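Kitchen sim for the home arm – where to put the base?

steltgate28
I build my arm cell in simulation first, before I buy wood for the real stand. Base is on a dark pedestal beside a marble counter. Is it too close?

Ghada K.
I would move it back. Close to the base, my elbow always folds badly.

mebrat_c
I disagree with Ghada. Keep it close – reach matters more for the far side of the counter.

steltgate28
Thank you both. I will try 100 mm back on Monday and compare. Renders of the current layout:
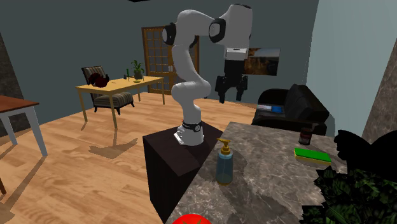
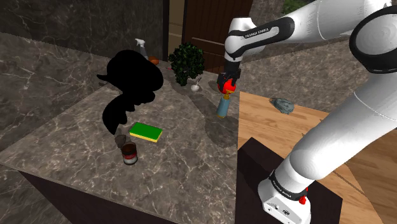 First: gripper open and empty. Second: gripper on the spray bottle, over the marble.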